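The demonstration and the job

Most arguments about automation at our place begin with the finished machine. The arm is bought, the fence goes up, and people argue over whose shift it has taken. By then the interesting decisions have been made. They were made earlier, at a table, by whoever showed the machine how the task is done.

At Traltancombe the task was opening and closing lidded boxes. The packing line handles six sizes, and the two older ones have lids that stick. Zirkalov, the integrator, wanted recordings of human operators doing the work with hand-held grippers, so that the controller could be trained on their movements. Packers were taken off the line in 90 minute blocks to provide them. I did four of these blocks myself, and I write as a packer with an interest in the outcome.

The gripper is slower than the hand. It has two fingers and no palm, and it transmits very little of what the box is doing. A packer who would normally feel a lid give has to watch for it. For the first block most of us were worse at our own job than a new starter would be. The skill came back in a changed form: shorter approaches, squarer contact, no sliding of the thumb along the edge. What the controller learns is this second skill. The first one stays with the packer and is not recorded anywhere.

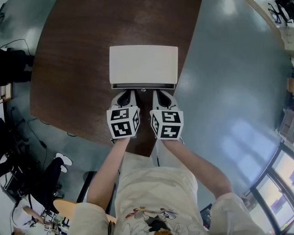
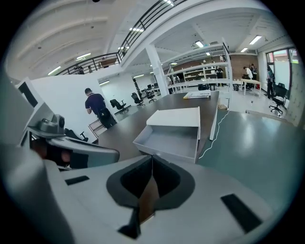

What changes for the packer

The first change is in how the work is described. On the line, a good packer is one whose boxes go out shut and on time. In the recording room, a good packer is one whose movements are consistent. Corrections made halfway through a motion, which are most of what experience consists of, were at first marked as faults and discarded. Mikeck, whose software sorts the recordings, later reversed this setting, and recovery from a bad grasp is now kept. It should have been kept from the start, and any of us could have told them so had the question been put.

The second change is in pay. Our grading scheme rewards throughput. It has no line for demonstration work, so a block in the recording room was paid at the base rate and a packer lost the bonus for those hours. The most experienced people had the most to lose and volunteered least. The training set therefore leans towards newer staff. That is a technical defect with a payroll cause, and no adjustment to the controller will remove it.

The third is ownership. A recording is used for as long as the model built on it is used. The present agreement with Zirkalov runs to 2021 and says a good deal about data retention. On the people recorded it says only that they have consented. I would accept a modest arrangement: a demonstration grade, paid at average bonus, and a right to be consulted when the recordings are applied to a different task.

The case against

Management's reply is that the Dvořáček site installed its cell without any of this and lost no posts. I accept the figure. The posts there were kept by moving packers to replenishment, where the lifting is heavier and the grade is lower. A headcount does not show that.

It is also said that the grippers are a passing stage and that in a few years the machines will need no demonstrations. Possibly. The grading review is in December, and it has to deal with the work as it is done now.

I am not opposed to the cell. The sticking lids are hard on the wrists and I will be glad to see them go to something without any. My objection is to treating the teaching as an errand between shifts.

Last updated: 15 Sep 2018

Related
Reading a grading scheme line by line
Wrist strain on the packing line: what the log leaves out
Replenishment is not a lighter job
Consent forms and what they cover

Contact the editors | Copyright the authors, reproduction by permission | Back to top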